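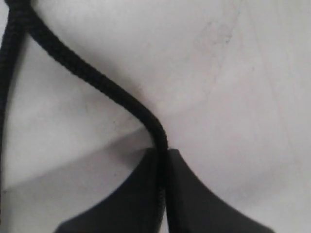

Search this book
Enter search term
Search

26 February 2025 | Lempi Ahonen
2 min read

Chapter 2: Service charges and who pays for the lift

My first job in property management was at Praneck House, an office block with 40 tenants and one very tired lift. In my second week a man from the third floor rang me up and asked why he owed £298 for a lift he never used (he took the stairs, he said, for his knees). I hadn't a clue what to tell him! I mumbled something about the lease and promised to ring back.

So I went and read the lease, and I'd like you to get into that habit too. A service charge is the tenant's share of what the landlord spends on running the building – cleaning, lighting, repairs to the roof, insurance in some cases, and yes, the lift. What can be charged, and how it gets split, depends on the wording each tenant signed.

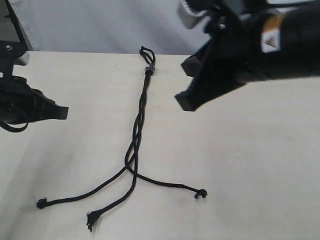 My stair-climbing caller had signed up to pay by floor area, whatever he did or didn't use. His neighbours at Heinonen, down on the ground floor, had got themselves a clause leaving the lift out altogether. Same building, same landlord, quite different bills.

We'll start with the common ways of splitting the costs, then look at budgets and the year-end sums, and after that at what happens when a tenant disputes a bill. Keep the Gelel lease on page 131 open as you read, especially the schedule at the back.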